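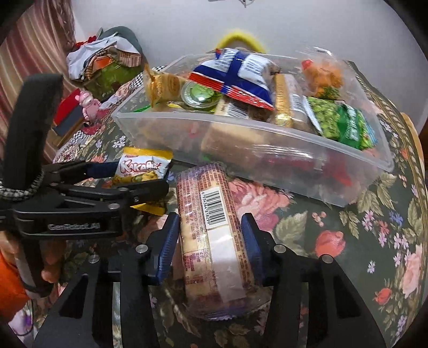

Packet of biscuits, barcode side up

Bunon Session Guard

Session Guard is a small service that sits in front of your login pages and keeps track of every session token your application hands out. When a token shows up where it should not, Session Guard ends the session and writes an entry to the log.

What it checks
Tokens sent over plain HTTP
Cookies set without the Secure or HttpOnly flag
Session IDs that stay the same after login
Tokens passed in a URL, including ones that leak through the Referer header
Logout links that clear the cookie but leave the session open on the server

How it runs
Session Guard installs as a reverse proxy on Linux. It needs 4 GB of memory and a database for the session table. Your application code does not have to change, but you do have to tell the proxy the name of your session cookie. If you use more than one cookie, list them all in the config file — names are case sensitive.

By default the proxy only reports. Blocking has to be switched on for each path. We suggest leaving it in report mode until you have read through a full set of logs, mainly to catch old mobile clients that reuse tokens after a password change.

What's new in this release
The rule set now has 359 checks. SameSite handling has been rewritten, and cookies with no SameSite value are logged separately. Maite Arroyo fixed the bug where a restart dropped the block list. The log viewer can filter by user ID.

Known limits
WebSocket traffic is passed through without inspection. Tokens kept in local storage are seen only when they are sent in a header. Single sign-on works with OpenID Connect; SAML is planned for June.

Licenses
Standard covers up to 100 user accounts on one domain. Site covers any number of accounts and domains under one owner. Both include updates and email support for the license term. Resale in our northern region goes through Jandbridge.

Contact
Sales: Rodrigo Cantero, Drernuvthorpe office
Technical questions: Candela Aguirre
To report a security problem in Session Guard itself, use the encrypted form on the support page — please do not post it to the public tracker first.

Page updated February 19, 2025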